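Foro Kobori > Café y molienda > Descafeinado: ¿merece la pena?

tostado_lento
Mensajes: 267
A ver, pregunta rápida. Me han quitado la cafeína después de comer y no quiero renunciar al café de la tarde. Compré el descafeinado de Flurnuvent, proceso al agua según la bolsa, y me sabe a cartón. ¿Soy yo o es el grano?

mokanegra
Es el grano. Todos saben igual. Pásate al rooibos y listo.

PilarBV
No estoy nada de acuerdo, mokanegra. El descafeinado va más oscuro de color aunque el tueste sea medio, la gente lo ve así y muele grueso por miedo al amargor. Cierra cuatro puntos el molino y vuelve a probar. Yo con el Pendent voy casi al mínimo.

tostado_lento
Vale, cierro. ¿Temperatura?

PilarBV
92, no más. Y tira la bolsa si lleva abierta desde febrero, se pasa antes que el normal.

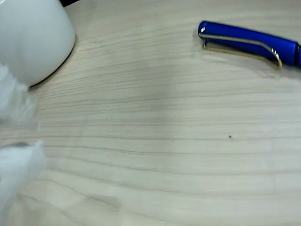 Drotthorpe, 22/5/23

Contesto desde aquí, que estoy de viaje y escribo con prisas. Taza blanca de toda la vida y descafeinado todas las tardes desde hace años. Lo del cartón suele ser grano viejo — mira la fecha de tueste, no la de caducidad. Si solo pone caducidad, mala señal. Y el rooibos no es café, mokanegra, por favor.
Agnes Hepburn

mokanegra
Tampoco lo es el descafeinado jaja. Más de 2481 mensajes en este foro y seguimos con lo mismo.

tostado_lento
Pues no trae fecha de tueste. Caducidad y punto. He cerrado el molino y algo mejora, pero sigue plano. Probare con otro tostador.

PilarBV
Cuenta que tal. Y baja la dosis un gramo si se te atasca la cafetera.

mokanegra
O rooibos.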